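Pour le gobelet personnel au bureau

Je défends depuis longtemps une idée modeste : chacun devrait avoir son gobelet au travail, un seul, et le laver lui-même. J'ai vu fonctionner l'autre système, celui du placard commun rempli de tasses dépareillées, et je n'en garde pas un bon souvenir.

Quand j'étais chez Mullex, le placard de la cuisine débordait. Il y avait des tasses publicitaires, des tasses de Noël, des verres à moutarde, deux bols que personne ne réclamait. Le lundi matin tout était propre. Le mercredi il ne restait que les verres à moutarde, et le reste traînait sur les bureaux ou trempait dans l'évier. Jeanine Martens, qui tenait la comptabilité, avait fini par enfermer sa tasse dans son tiroir avec les chéquiers. On la prenait pour une maniaque. Elle buvait son café à l'heure qu'elle voulait.

Le défaut du placard commun est simple. Une tasse qui appartient à tout le monde est rapportée par le dernier qui s'en soucie, et c'est toujours le même. Les affichettes au-dessus de l'évier n'y changent rien. J'en ai lu de polies, de menaçantes, une en vers. Le lave-vaisselle non plus, puisqu'il faut encore le remplir, le lancer et surtout le vider.

Reste la question de l'objet. On offre volontiers des mugs, lourds, avec un slogan. Je préfère le gobelet droit, sans anse et sans inscription, d'une couleur qu'on reconnaît de loin. Le rose pâle convient très bien. Il se rince d'un tour d'éponge et prend peu de place à côté d'un clavier. Il s'use, il prend des marques, cela ne me gêne pas. Une anse a ses avantages quand la boisson est brûlante, je le reconnais, et les amateurs de thé y tiennent.

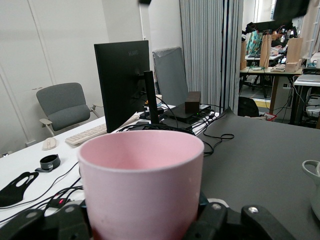 La place du gobelet compte autant que sa forme. Un bureau d'aujourd'hui est couvert de fils, et les fils attrapent tout ce qui tient debout. J'ai renversé deux cafés en cinq ans, les deux fois en tirant sur un câble. Le deuxième a coulé dans un clavier tout neuf. Depuis, je pose ma boisson sur une surface séparée, un bout de table ou un caisson, à portée de bras mais hors du chemin de la souris. Ceux qui n'ont qu'un plateau peuvent au moins choisir un côté et s'y tenir. Le mien est à droite.

On m'oppose l'hospitalité. Que fait-on du visiteur si chacun n'a que son gobelet ? On garde huit tasses à part, pour les visiteurs et pour eux seuls. C'est la règle que Ľubomír Paulík avait établie chez De Graaf, sur une étagère à hauteur des yeux, et elle tenait. Celui qui recevait lavait. Quand une tasse manquait, cela se voyait tout de suite, ce qui n'arrive jamais dans un placard où il y en a quarante.

On m'oppose aussi l'hygiène. Un gobelet personnel que l'on rince vaguement sous l'eau froide pendant un mois devient vite peu engageant, c'est vrai. J'en ai retrouvé un en rentrant de congés, en août, dans un état que je ne décrirai pas. Il faut du savon, une éponge changée de temps en temps et un endroit pour égoutter. Mais la saleté de mon gobelet ne regarde que moi, et je m'en occupe plus volontiers que de celle des autres.

Quant aux gobelets jetables, je les mets hors concours. Un carton de 400 semble inépuisable le jour de la livraison. Ensuite les gens en prennent un pour l'eau, un autre pour le café, un troisième parce qu'ils ont oublié le premier près de la photocopieuse. Les corbeilles débordent et il faut recommander.

Je ne demande pas de règlement intérieur. Il suffirait que l'employeur remette un gobelet à chaque arrivant, en même temps que le badge, et qu'il vide le placard. Les vieilles tasses trouveront preneur. Les verres à moutarde, j'en doute.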